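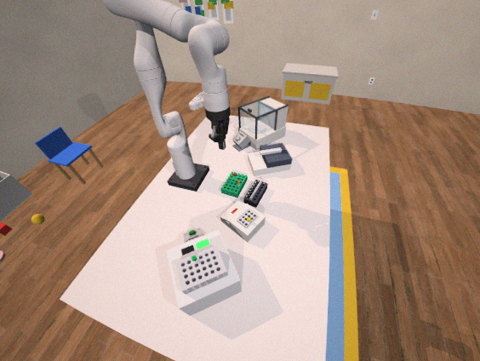 Zidley White Worktop, Heavy Series

Home / Furniture / Worktops / Heavy Series

The Heavy Series worktop is a flat, one-piece table surface for labs, prep rooms, repair shops and classrooms. It is sold as a top only or with a matching Carvalho steel base. The finish is a slightly warm white with low glare, which makes small parts and spills easy to see under overhead lighting.

Surface

The top is a solid core with a sealed face on both sides. It can be flipped once the first side is worn, provided no holes have been drilled through it. Edges are rounded over at the factory and sealed with the same coating as the face.

The surface resists water, dish soap, rubbing alcohol and most household cleaners. It is not rated for open flame. Strong acids should be wiped up right away, and any that sit overnight may leave a dull spot. Dull spots are not covered by the warranty.

Ink from permanent markers comes off with alcohol if you get to it the same day. Iodine and some dyes will stain. If you use either one often, order the gray finish instead.

Sizes

The top comes in two depths, standard and deep. Both can be ordered in any length offered on the order form. Lengths are cut at our Plurnisia shop before sealing, so please measure carefully. A cut top cannot be returned.

If the top has to go through a narrow door or up a staircase, ask for the split version. It arrives in two pieces and joins from underneath with bolts. The seam is visible as a thin line and should be filled with the sealant in the hardware bag.

Load

With the Carvalho base and all legs leveled, the worktop holds 100 pounds at any single point and more than 4000 pounds spread evenly. These numbers apply to the standard and deep tops alike. They do not apply if the top is mounted on wall brackets or on a base from another maker.

Equipment that shakes or spins should sit over a leg or cross rail. For anything that needs to be bolted down, use a backing plate on the underside. Do not use wood screws. They hold at first and then work loose.

Base

The base ships flat and bolts together with the wrench supplied. Leveling feet are threaded and adjust from the floor. Locking casters are available, but they lower the load rating, and the casters page gives the reduced figures.

Base color is white or black. The two colors cannot be mixed in one order.

Cleaning

Wipe with a damp cloth and mild soap. Dry the seam if you have the split version. Do not use scouring powder, steel wool or wax. Wax leaves a film that picks up dust and is hard to get off.

Light scratches can be buffed with the white pad from the Jendivholm care kit. Deep scratches need the filler, also in the kit, which takes a full day to harden. Keep the area clear until it does.

In the box

Worktop, as ordered
Hardware bag with bolts, washers and clear sealant
Edge sample for matching shelves
Printed assembly sheet

The base, casters, backing plates and care kit are sold separately.

Delivery

Tops ship by freight on a pallet. The driver brings the pallet to the curb or loading dock only. Inside delivery can be added at checkout for most addresses. Open the carton and check the corners before you sign, and write any damage on the delivery slip. Claims without a note on the slip are usually turned down by the carrier.

Orders placed in November may take longer, as the shop closes for part of the month for maintenance.

Related items

Carvalho base, white or black
Jendivholm care kit
Clamp-on power strip
Rear lip, keeps items from rolling off the back

Page updated February 18, 2024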